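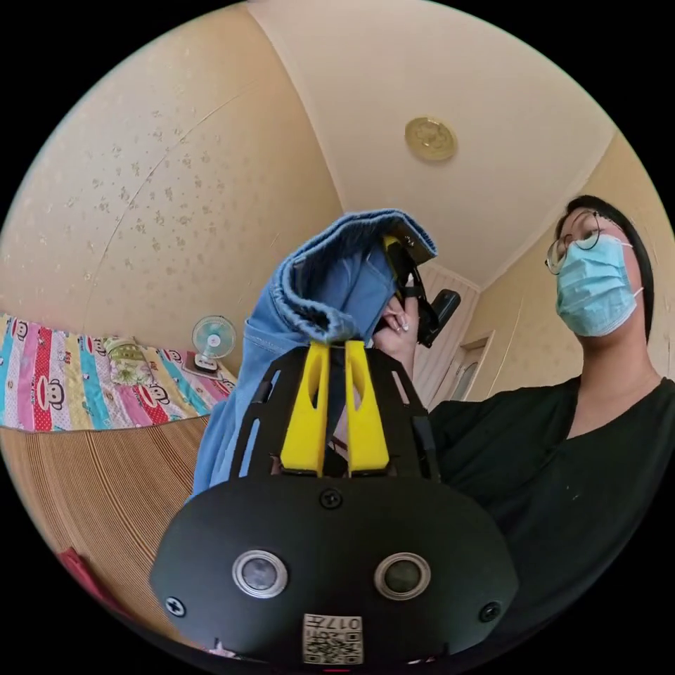 Ticket 3700: Drornomdale garment tags, dye coming off on clothes
Opened by So-ying Peng
Status: waiting on customer

Hi again! So I did the wash test you asked for. I ran the jeans on their own with Grelter powder, 36 minutes, cold water, and then spread everything out on the bed to check it in decent light. The denim looks fine to me (the faded bits were always faded, I checked an old photo).

My real problem is the dark red one. It left a pink smudge on a pillowcase in March, and I've only had it through the wash 4 times. I've folded it up and I'm keeping it well away from anything pale until we sort this out!
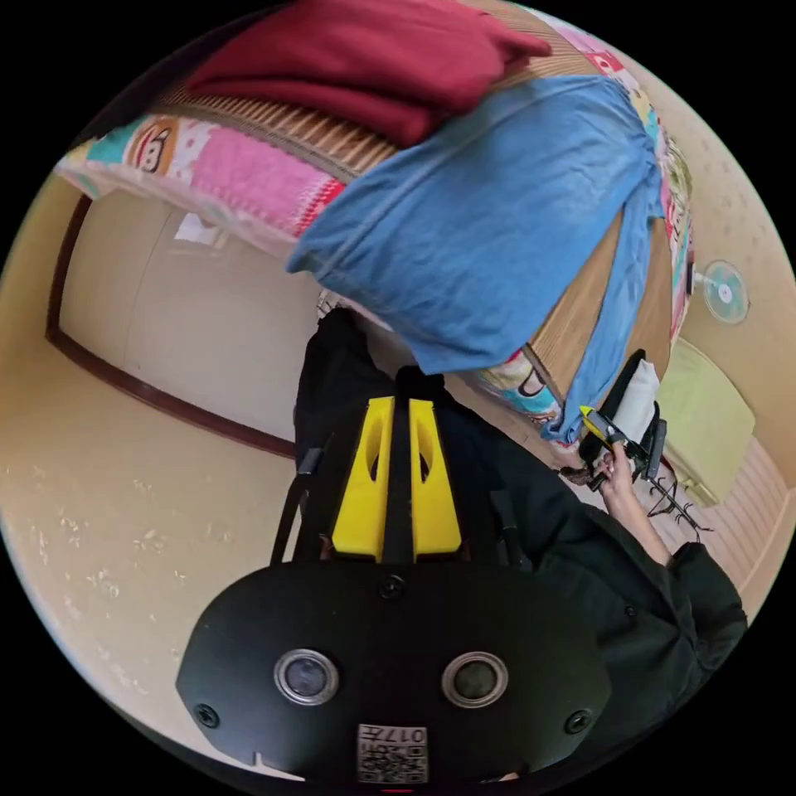 Dark red one folded at the top of the bed, light blue one draped over the monkey bedding.

Things I've tried so far:
Cold rinse with a cup of vinegar, no change.
Trullar color catcher sheet, came out pink.
White cloth rubbed on the inside seam, faint pink.

Is it worth a second sheet, or should I just mail it back? Order line is 51 if you need it, and the seller on the receipt is Hsueh. I'm home most evenings after six if calling is easier.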